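Section 7. Preparing the Shared Workroom

7.2 Tables and cables

1. Set the square table in the middle of the room. Leave room to walk on every side.
2. Place the tissue box toward the front of the tabletop.
3. Coil spare cable beside its power strip.

CAUTION: Cables lying across the floor are a tripping hazard. Lift your feet when crossing.

4. Compare the room with the view below before continuing.

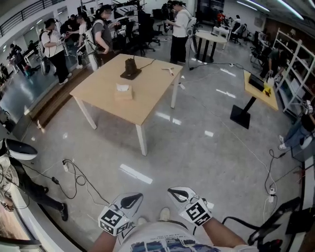
7.3 Closing the room

1. Switch off all power strips.

Related sections
Storing Office Chairs
Shelving Units

Last updated: 9 Jul 2022
© Werau Facilities. Back to top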